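Unit 8: Planning an equipment budget

Now for the fun part – spending money! Your team is costing a hand-held gripper station for the Niven lab, and the sticker price is only where you start.

Split your sheet into one-time costs and running costs. The gripper, the table and the floor tape go in the first column. Pads go in the second. They wear, so price spares on day one. In our practice quote from Kiridell a pad set is $13, and a year of steady use goes through roughly 8 sets. Small numbers, but I love how fast they add up.

Keep $300 back for screws, bushings and shipping. Get 2 quotes (Jirkus and Truvel both sell parts singly) and bring them to lab at 2:00.
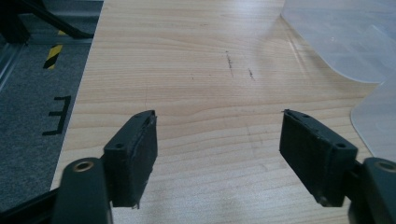 Gripper fingers over the tabletop. Note the worn surface of the left pad.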